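Pullness adds fourth control module to modular practice panel

Pullness has finished the control layout of its modular practice panel, the company said in January. The latest version adds a rotary dial to the sliders, push buttons and toggle switches that were already part of the set. The panel is sold to training rooms and to schools that teach basic operation of manual controls.

Each control type sits on its own module. The modules have jigsaw-shaped edges and lock together on a flat surface without screws. A buyer can set them out in any order, leave some out, or order 2 of the same kind and place them next to each other. Product lead Treasa Mac Carthaigh said the edge profile was changed once during development, after testers at the Tierney site found that the first version came apart when a stiff switch was pulled upward.

"The joint has to hold when you pull as well as when you push," Mac Carthaigh said. "We made the neck of each tab wider and left the rest alone."

The slider module carries a pair of parallel tracks with a numbered scale from 1 to 5 between them. Each track has a square white knob printed with a blue triangle, and the triangles point toward the scale from opposite sides. Both knobs can be read against the same numbers, so one can serve as the set value and the other as the value the trainee has to match.

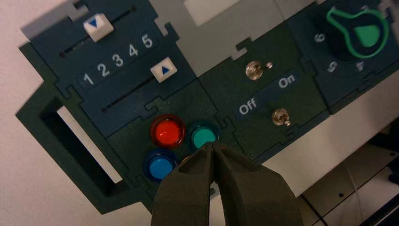 Practice panel with sliders, lighted push buttons, toggle switches and the rotary dial. Photo: Pullness

The push buttons are round, in red, teal-green and blue, and sit in dark bezels. Their lighting can be switched off for exercises in which the trainee works from a written list. The toggle module has two small metal levers and is labeled "On" and "Off" in white on a dark blue band.

The dial has a large black knob with a green pointer marking. It turns through 90 degrees from stop to stop. Pullness tried a longer travel but dropped it after trainees overshot the target position too often in early sessions. The stops are part of the module body and cannot be moved by the user.

The Indov training center used a test set for 16 weeks before the layout was fixed. Its instructors asked for stronger contrast on the printed labels and a firmer click on the toggles. Both changes were made. A request for a key switch was turned down for this version - the lock barrel would have needed a deeper housing than the other modules have.

Assembly instructions come as a single printed sheet. A separate booklet contains 27 exercises, starting with single controls and moving on to timed sequences that use the whole panel. Worn knobs and button caps can be ordered as spare parts.

The modules are made at the Pokside plant, where the dial is assembled on the same line as the sliders. Orders for complete panels are open. Single modules will follow when the first batch has shipped, and owners of the earlier set can add the dial without replacing the modules they already have.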